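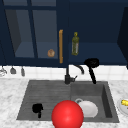
Cocina con muebles altos en azul marino y azulejo blanco.

Salletti: Los canales de Revton
Juego de mesa de comercio fluvial, edición en español

Llevo años enseñando juegos a gente que jura que no le gustan los juegos, y este es el que más veces ha salido de mi estantería desde marzo. Lo edita Flollurness, lo vendo en mi tiendecita en línea y además lo juego en casa, así que os cuento lo que hay dentro y lo que me parece, todo junto.

Cada jugador lleva una compañía de barcazas y compite por los contratos de grano, sal y vidrio que salen en el mercado. Los turnos son rapidísimos: juegas una carta, mueves, cargas o descargas, y a otra cosa. Lo bonito viene con las esclusas, que se abren y se cierran entre todos (y ahí empiezan las negociaciones, las promesas y alguna puñalada, ¡avisados quedáis!).

Contenido de la caja:
Tablero de doble cara
192 cartas de contrato y de río
221 fichas de madera
Cinco pantallas de jugador
Reglamento de 39 páginas

Lo del reglamento asusta un poco, lo sé, pero más de la mitad son ejemplos y escenarios. Yo explico la partida básica en un cuarto de hora y las dudas las voy resolviendo sobre la marcha. Eso sí, dejad la variante de las crecidas para la tercera o cuarta partida, que la primera vez que la metí nos dieron las dos de la madrugada y seguíamos discutiendo por un puente.

Para dos jugadores va bien sin más - usad la cara pequeña del tablero -, con tres mejora mucho y con cuatro es donde yo lo disfruto. A cinco se alarga. También trae modo solitario contra la naviera D'Souza, una baraja que te va quitando los mejores contratos con bastante mala leche. Mi récord contra ella son 676 ducados y dudo que lo repita.

Una pega: las cartas son finas y se barajan muchísimo. Yo las tengo enfundadas, y con fundas normales caben todas en la bandeja, aunque la tapa cierra justita.

De 2 a 5 jugadores, a partir de 12 años. Independiente del idioma salvo las cartas de río y el reglamento. Las fundas se venden aparte; si las queréis en el mismo paquete, ponedlo en las notas del pedido y os las incluyo.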